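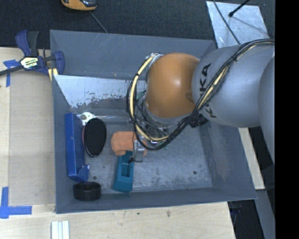 A KUKA robot arm over a gray metal bin.

Search articles Go Advanced

Ruvari is a feature drama directed by Raelene McPhee and starring Flynn Tamihana in his first leading role. It runs for 84 minutes and was released in July by Esquivel, a distributor of low-budget films.

Tamihana plays a ferry worker who returns to his home town to sell his late father's movie theater. Hemi Lockyer appears as his older brother – a part first offered to Paora Treloar, who left before filming over a scheduling conflict. The score is by Tipene Rewi.

Filming took 23 days. Most of the theater interiors were shot at night, and the closing sequence was completed on a Sunday morning after two delays for rain.

Reviewers praised Tamihana's restrained performance but found the middle section slow. The film received four nominations at the Naltimberg Screen Awards and won for best supporting actor (Lockyer).

Categories: Drama films | Films about brothers | Films set in movie theaters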